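I have lived in Skamthorpe for 15 years and for most of that time I bought my plates the boring way, in a box of twelve, all white, all from the same shop on the ring road. Then last August my neighbour took me to the Iltine sale, up in the old chapel hall, and I came home with a carrier bag of other people's crockery and a bit of a problem.

If you've never been, it's trestle tables and newspaper and a lot of elbows. There were 1,626 pieces laid out that morning (they put the number up on a board by the door, very proud of it) and I think I picked up most of them. You turn a plate over, you squint at the mark, you pretend you know what it means. I didn't. I still don't, much! But I do know what I like, and I like a rim with some colour in it.

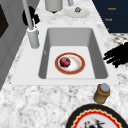 Siobhán Dunne thinks I'm going about it all wrong. Buy the pattern, she told me over the tea urn, never the single plate, or you'll spend the rest of your life hunting for its brothers and sisters. She has been after one Verko soup bowl for longer than she'd like to admit, and she will drive a very long way on the strength of a blurry photo.

I see her point, but I can't do it. A full set makes me nervous. Break one and the whole thing is spoilt, whereas with odd plates you shrug and get the dustpan. My gran had a Pasaribu dinner service that lived behind glass and came out 2 times that I remember, both of them funerals, and we all ate as if the forks might go off.

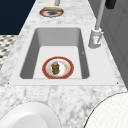

Mixing is where the fun starts, and I've got a few rules now, loose ones. Keep the sizes close so they stack. Let one colour turn up again and again and the rest can do as it pleases. Mine is red, so a plate with a wide red rim, a thin golden band and little orange and red flowers in the middle would be welcome at my table any night of the week, next to something quite plain. Gold does mean washing by hand, mind you, and I've sulked about that more than once.

Prices have crept up, of course. Lot 341 at the last sale, a chipped gravy boat with no saucer, went for more than I spend on shoes - and two people were properly cross about losing it. I was one of them. I'm going again in the spring, with a bigger bag.

Contact us | © Skamthorpe Magazine | Back to top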